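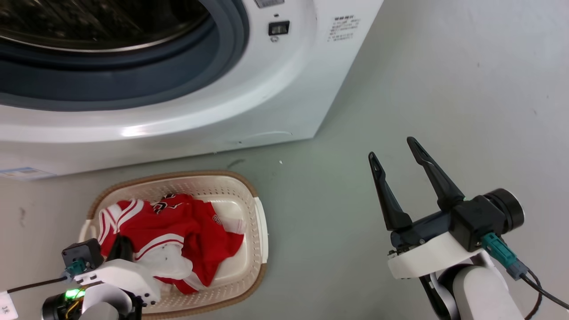

I've spent most of my working life writing rules for machines that stay behind a fence, so it's a bit of a thrill to be telling you about a set for machines that do the washing! Farkska is today publishing the Plembridge Code, our good practice guide for two-armed robots that handle laundry in homes and shared laundry rooms, and it's free for anyone to download. My favourite bit is section 2, on reaching into containers. When one gripper is down in the basket with its finger pressed into a red jersey, the other arm still counts as moving machinery, and the Code says it must stay where a person standing by the washer can see it. We argued over that sentence for most of March.

I'm Zubaida Jafri and I look after standards work at Farkska. We wrote the Code with our friends at Rungrueang, who run shared laundries and were (quite rightly) very firm with us about what happens when a child wanders in, or when someone leaves a coin in a pocket.

It has 93 clauses, which sounds like a lot, but most are a line or two long and I promise you can read the whole thing over a pot of tea. We've kept the language plain on purpose. If a clause needed an engineer to explain it, we sent it back and had another go.

A few things people have already asked me about. The Code asks for a stop button that can be reached without leaning across the robot. It says the arms must be still before anyone puts a hand in the drum or the basket. It covers cables too, with a whole page on keeping them clear of doors and hinges, and there's a short checklist for floors, so that bits and pieces get picked up before work starts. Every site should keep a log of stoppages, even the dull ones, and keep it for five years.

"I wanted something I could pin up by the machines and have people read," says Anong Yimyam of Rungrueang. "The first draft was far too long for that. This one I'd pin up."

We sent the draft out for comment and got roughly 200 replies, some of them very long indeed. Thank you! Giorgia Rinaldi read every one and has put together a separate note showing what we changed and what we left alone. The clause on delicate fabrics was rewritten twice and I suspect we'll be back to it.

The Code is voluntary. It doesn't replace the law where you are, and you'll still need your own risk assessment.

Copies of the Code, the wall sheet and Giorgia's note are available from the Farkska press desk. If you'd like to talk to me or Anong, ask for Nantana Thepsuriya, who keeps both our diaries. Mornings are best.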